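Gemon 黒無地テーブルクロス 692

トップ > 卓まわり > 布もの > テーブルクロス

品番:692
色:黒(のみ)
形:長方形、四辺三つ折り縫い
在庫:あり

黒いテーブルクロスを買う人には二種類います。汚れが目立たないと思っている人と、もう一度買いに来た人です。当店としては後者のお客様にも変わらずお売りしておりますが、できれば最初からご承知のうえでお求めいただきたいので、このページは少し長くなっています。

醤油、赤ワイン、コーヒーについては、たしかに黒は寛大です。こぼしたことを家族に黙っていられます。いっぽうで小麦粉、パンくず、猫の毛、粉砂糖、それからティッシュを入れたまま洗濯したときのあれ。これらに対して黒は一切容赦しません。白い猫を飼っていて週末にパンを焼く方は、下のほうにある生成りの項をどうぞ。

それでも毎年この品番が布もの売り場でいちばん動くのは、上に何を置いてもそれなりに見えてしまうからだと思います。百円の皿も、籠も、昨日の残りの煮物も、黒の上ではなんとなく意図があるように見える。料理の腕は上がりませんが、上がった気分にはなれます。
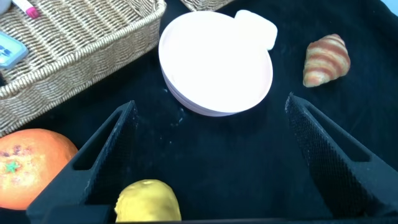 織りは平織り、厚みは中くらいです。「中くらい」とは何だ、というお問い合わせをよくいただきます。折りたたんで鍋敷きにするには薄く、カーテンの代わりにするには厚い、とお答えしています。カーテンにした方から一度お叱りを受けましたが、朝がきちんと来なくなったとのことで、遮光性の証言としてありがたく頂戴しました。

裾には重りが入っていません。屋外でお使いになる場合は、別売りのHundskaクロス留めをお買い求めください。洗濯ばさみでも留まります。売る側としては書きたくないのですが、留まります。

色について

黒は一色です。ただし仕入れの時期によって、ほんの少し青い黒と、ほんの少し茶色い黒があります。室内の電球の下では見分けがつきません。窓際に二枚並べると分かりますので、二枚お求めの方は同時にご注文ください。半年後に買い足して「色が違う」とおっしゃる方がおられますが、そのころには先にお使いの一枚のほうも、かなり人生経験を積んでいるはずです。

退色は避けられません。日の当たる食卓なら、まず真ん中ではなく窓側の角から来ます。ときどき向きを変えてやると、全体が均等に老けます。

洗い方

一、最初の一回は単独で洗ってください。白いシャツと一緒に洗うと、白いシャツがなくなり、灰色のシャツが手に入ります。

二、水温は30度以下、弱水流、裏返して。洗剤は蛍光増白剤の入っていないものを。黒いものを白くする薬を入れる理由は、考えてみるとありません。

三、脱水は短めに。長くかけるとしわが深く残り、アイロンを出すはめになります。アイロンは中温で、必ず裏から。表から当てるとその形に光ります。

四、陰干し。乾燥機は縮みます。どのくらい縮むかは機種によりますが、食卓より小さくなれば、あとはお盆用です。

五、仕舞う前に粘着ローラーを一往復。使う前にももう一往復。これはもう、黒を選んだ者の務めです。

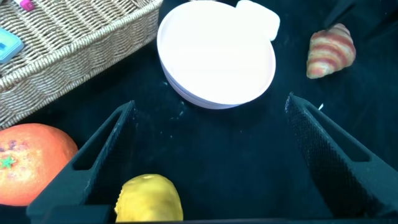

同じ棚の商品

Wollov 生成りクロス
粉ものに強く、カレーに弱い布です。692と正反対の性格なので、両方持っておくと献立で使い分けができます。そこまでする方を、当店ではまだWian Van Wykさんひとりしか存じません。昔からのお得意様で、買うたびに感想を送ってくださいます。直近のご感想は「布は良い。説明文が長い」でした。

Türkmen 織りランナー
食卓の中央に細長く敷くものです。柄がにぎやかなので、黒の上に重ねるとちょうどよく落ち着きます。中央の染みを隠すのにも向いています。という使い方をする方が大半だと思います。

Hundska クロス留め
金属製。上の段落で洗濯ばさみの話をしたせいで売れ行きが心配です。見た目はこちらのほうがずっと良いので、お客様の来る日だけでもぜひ。

よくいただくお問い合わせ

丸い食卓に使えますか。
使えます。四隅が垂れて、多少、舞台の幕のようになります。お好きな方はお好きです。

撥水加工はありますか。
ありません。こぼしたものは素直に吸います。食卓の天板を守りたい方は下に透明の敷物を一枚挟んでください。

好きな寸法に切ってもらえますか。
承っておりません。ご自分で切る場合は、端の始末をお忘れなく。平織りですので、放っておくと端からどこまでもほどけていきます。始末をしないまま忘年会に使い、翌朝には座布団ほどになっていたというお便りもありましたが、これは少し話を盛っておられると思います。

アイロンなしで使いたいのですが。
霧吹きで全体を軽く湿らせ、手のひらで伸ばして、そのまま一晩置いてください。朝にはだいたい平らです。気になるところには皿を置いてください。

贈り物にできますか。
包装いたします。ただ、黒い布が黒い箱に入って届きますので、新築祝いの場合は明るい色のリボンをお選びいただくのが無難です。

ご注文と返品

午後2時までのご注文は当日に発送します。日曜は出荷をお休みしています。未使用、未洗濯のものに限り、到着から8日以内であれば返品をお受けします。猫が一度でも乗ったものは使用済みとみなします。こちらで見れば分かります。

飲食店、貸し会場など、まとめてのご注文は50枚から別途お見積もりします。お問い合わせ欄に枚数と納期をお書きください。色の揃いをお気になさる場合はその旨もお書き添えいただければ、同じ仕入れ分からお出しします。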